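Moving the Clatcombe recipe swap from a group chat to a printed booklet. I said I'd post notes as I go. Thread.

**1/** The chat has 1,653 messages in it. 361 of them contain a recipe or part of one. The rest are thank-yous, oven complaints and people asking what day the swap is (Friday, still Friday).

**2/** First job was pulling the recipes into one document. I copied them by hand over two weekends. Searching for "cup" and "tsp" caught most of them. It missed everything Aslı Yaman posted, as she measures by the tea glass.

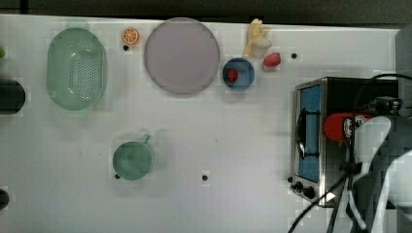

*Colander, plate, half an orange.*

**3/** Second job was duplicates. We had 7 lentil soups. Four were the same soup with different amounts of cumin. I kept one and put the others in as a note underneath, with names.

**4/** Units took longer than I expected. I went with cups and ounces, grams in brackets. If somebody wrote "a can," I asked them which size. Most people answered the same day.

**5/** Oven temperatures: if the recipe didn't give one, I left a blank and sent it back. I'm not guessing on someone else's cake.
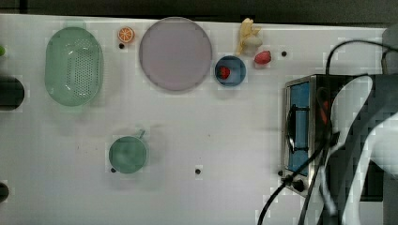

Words and pictures: Baptiste Delaunay

**6/** Printing. I got quotes from Plemden and from Awad. Plemden was cheaper per copy but wanted a bigger minimum order. Awad will do 100 copies, stapled, with a card cover. Went with Awad.

**7/** Page size is half letter. It opens flat at the middle and nowhere else. Spiral binding would fix that and would add a dollar and change per copy. People voted no.

**8/** Order of chapters: soups, vegetables, bread, mains, sweet things, drinks. Someone asked for a separate chapter on beans. The beans are in vegetables.

**9/** Every recipe has the name of the person who sent it in, spelled the way they spell it. If you go by a nickname in the chat, message me and tell me which one you want in print. 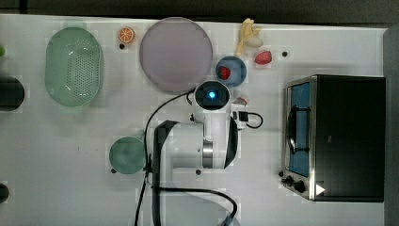

**10/** The index is the part I'd do differently. I built it by recipe title, and titles are no help if you have a bag of something to use up. So I'm redoing it by ingredient. Orange now has its own line, with the marmalade, the olive oil cake and the carrot salad under it. I'm adding a short equipment list at the front too: colander, big plate, toaster oven for those of us without a full one. Anything fancier gets mentioned in the recipe.

**11/** Proof copy is due back in January. I'll bring it to the Allemthorpe meetup so people can check their own pages. Bring a pencil.

**12/** Still missing: the second half of the plum dumpling recipe. It stops at "then you take the dough and." If you sent that one, please send the rest.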